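Zinmont opens its shared lunch table in Brustville this July

BRUSTVILLE – Zinmont is very happy to announce that the Brustville Lunch Table opens to the public this July, in the old print shop on Petkov Lane. It's a plain, friendly room where anyone can bring food from home, borrow a board and a plate, and sit down to eat with other people.

The idea grew out of our lunchtime cooking sessions at the Lenemeck Centre, which ran through last winter and filled up every time. People came for the soup lessons and stayed on well past the washing up, and what they asked for most was somewhere to do the eating part without having to sign up for a class. So we went looking for a room, and we found a lovely one, with big windows on the lane side and a sink deep enough for a stockpot.

The room seats 100 people when every table is out, though on an ordinary weekday we plan to set up far fewer and leave space for prams and wheelchairs. Doors open at 11 in the morning and close at 3 in the afternoon. A place at the table costs nothing. Tea and coffee are by donation.

We've kept the table settings simple and a bit mixed. The tabletops are white and get covered with brown paper before lunch, which makes for a quick clean-up and gives the kids something to draw on (bring crayons, we love it). On top of that go bamboo cutting boards, white plates and trays, some plain and some with a bit of fun to them. The cream one with the winking bear was everyone's favourite at the trial lunches, and we expect some good-natured competition for it.
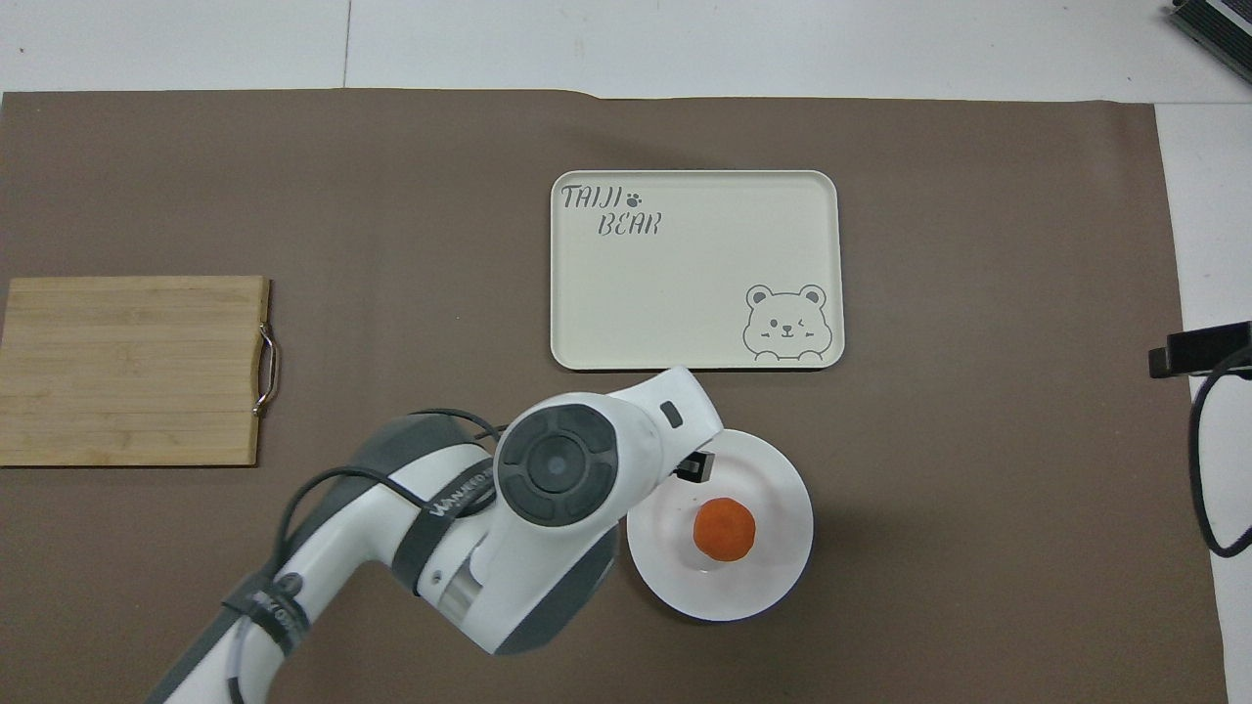
What should I bring to the Lunch Table?

Bring whatever you'd like to eat, hot or cold, in a container with a lid. Plates, cutlery, cups and boards are supplied, and there are two microwaves along the back wall. Sharp knives are kept at the counter and can be borrowed from there.

Fruit is the one thing we'd love to see people bring extra of. At the trial lunches somebody put a bag of mandarins in the middle of the table and the whole room smelled of peel by noon. It got strangers talking, too! From opening day there will be a fruit plate on each table, topped up by whoever feels like it, and anything left at closing time goes over to the Lenemeck Centre for the after-school crowd.

The program for the first season is a light one. There are 8 hosted lunches on the calendar, each built around something small you can make at the table with a board and a bit of elbow room: open sandwiches, rice paper rolls, a chopped salad, a citrus plate with mint and a pinch of salt. Hosts will show how they do it and then everybody has a go. No experience is needed, and children are welcome with an adult. Hosted lunches start at noon and finish by one.

Food allergies are taken seriously. A separate table near the door is kept nut-free, with its own boards and plates in a marked cupboard, and we ask that people wash their hands before sitting down there. If you need a different arrangement, please let us know ahead of your visit and we'll do our best to sort something out.

The print shop has had a good scrub, new lights and a fresh coat of paint the colour of weak tea. The old type cabinets are still in place and now hold napkins, tea towels and cutlery. A step-free entrance has been put in on the courtyard side, and the washroom is accessible. Street parking on Petkov Lane is limited to one hour, so visitors who plan to linger may be better off coming by bus or on foot.

Zinmont has signed on for the room through the end of next year, and we hope to add evening hours once the season settles in. Groups of twelve or more are asked to get in touch first so the tables can be pushed together.

The Brustville Lunch Table is at 2068 Petkov Lane, Brustville. The list of hosted lunches will be posted on the front door and at the Lenemeck Centre desk before opening day. Media are welcome to drop in for lunch any day the room is open, and to bring their own.

Media contact: Zinmont community office, Brustville

– 30 –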